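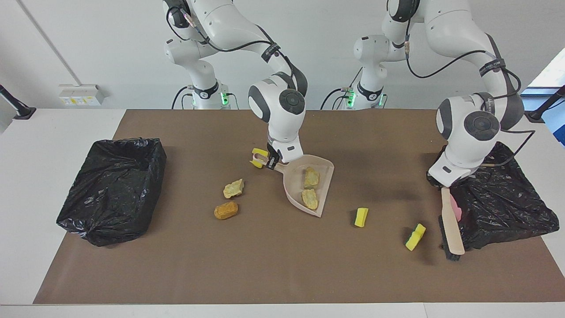
September, late, tea going cold

I have been promising myself for weeks that I'd write down how the allotment has gone before I forget it all, so I've got the blanket and the biscuits and I'm doing it tonight even though my back is killing me. Two hours bent over the potato bed will do that. I'm not complaining (I am complaining a bit), because the potatoes were lovely! I'd more or less given up on them after that miserable wet patch in July when the leaves went spotty and I cut the whole lot down in a panic. They came up clean, mostly, with a few slug holes in the big ones. I had some for tea with butter and the last of the mint and I could have eaten the pan.

The beans are another story. I grew the ones I swapped for at the Goren Lane seed morning, labelled "climbing, purple, very good" in biro and nothing else. Climbing is right. They went up the canes, along the string, over the water butt and into next door's raspberries, and I had to go round with a box of beans to say sorry. Very good I'm less sure about. They go green when you cook them, which feels like a swizz, and if you leave them a day too long they're like chewing a bootlace. I've still saved a jam jar of seed, so evidently I've learnt nothing.

Courgettes: too many. Same as every year. I left a pile by the gate with a note saying help yourself and when I came back there was a marrow next to it that wasn't mine.

The big worry at the moment is the shed roof. The felt has gone along the back edge and there's a drip that lands exactly on the shelf where I keep the string and the seed tins. I priced up a roll of proper felt from Inska and then priced up somebody to put it on for me, and it came to nearly 400 with the new boards, and I just sat there in the car park and laughed. I only paid 20 for the shed! So it'll be me up the stepladder on the next dry afternoon with a hammer and a mouthful of nails. I've moved the tins into the old bread bin for now. The onion sets are in there too and the whole lot smells like a chip shop.

I had a good tidy while I was at it. Swept out all the dry compost and spiders and bits of chewed fleece, found my good secateurs (under the fleece, rusty, a bit heartbreaking) and one glove. It's always the left one I find. Somewhere on that plot there's a whole colony of right-hand gloves having a better life than me.

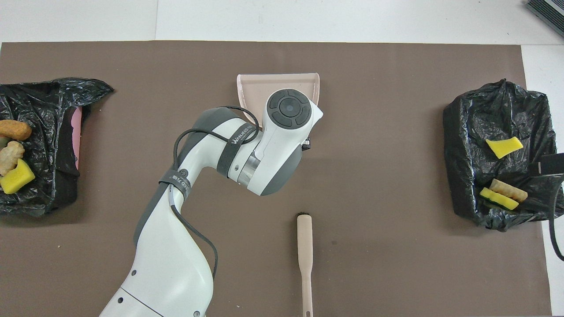 White arm, brown mat, and a black strap or two.

Anyway, got home at 1630 thinking I had the whole evening and then spent most of it picking blackcurrant jam off the hob, so that's where that went. I'd frozen the currants back in the summer and needed the freezer space for beans, and I took my eye off the pan for what felt like a moment. The jam itself has set like a brick. I scraped some on toast and it bent the toast. I might melt it down with a splash of water and call it sauce, it'd be nice with the rice pudding.

Things I need to sort out before the clocks change, while I remember. The garlic wants to go in and I haven't ordered it. I was going to get the same stuff as last year from Byun but they only had the giant kind left, and I don't trust it, it never keeps past Christmas. The compost needs turning, and I keep walking past it looking busy. Broad beans can wait until November. The rhubarb has to be split this time, I've said so three years running and it's now the size of an armchair. And I want to try leeks in the potato bed next year, if I can face the rust again.

Oh, and I've lost the planting diary, the proper one with the map of the beds in it. I've been putting it all in the Clikitz app on my phone instead, but it wants to send me a reminder every time a cloud goes over, and it thinks I've got a lemon tree. I have never had a lemon tree. I'd love a lemon tree. I'd kill it inside a month.

The light was gorgeous when I was locking up, very low and gold across the dahlias, and there was a robin on the fork handle before I'd even got my boots off. I'd given the dahlias up for dead in May, and now look at them, great daft dinner plates the colour of beetroot. I brought a bunch home and there's an earwig in the kitchen sink already.

Right, hot water bottle and bed. Must ring up about the garlic tomorrow.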